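Vallholm fitted sheet, sage green
Reviewed by Hazel Haddad, Jun 17, 2020

The Vallholm is a plain-weave cotton sheet with elastic on all four sides. Stated pocket depth is 11 inches. Ours cost $52 and has been through 19 wash cycles at warm, tumble dried on low. Thread count is given as 400. I did not verify it. 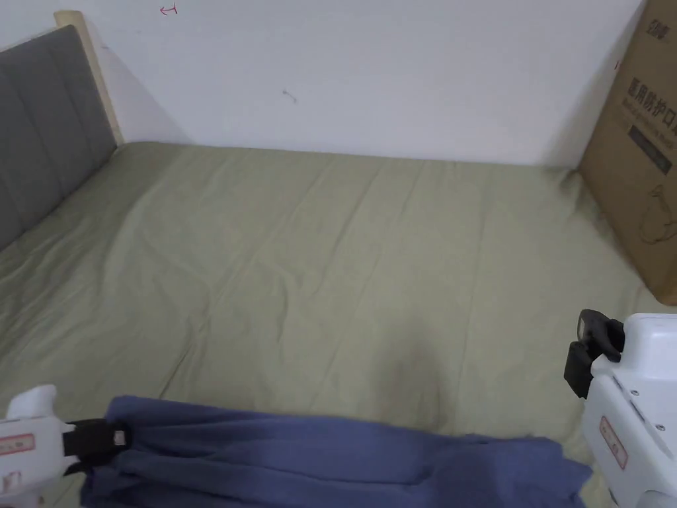 Vallholm sheet on the bed with the gray channel-stitched headboard. Not ironed.

Light creasing remains after fitting. Pulling the corners a second time removes most of it. Color loss so far is slight and even. The elastic still holds on a mattress one inch under the stated limit. Seams are straight, with one loose thread at a foot corner. The care label is too small to read easily.

Rating: 4 out of 5.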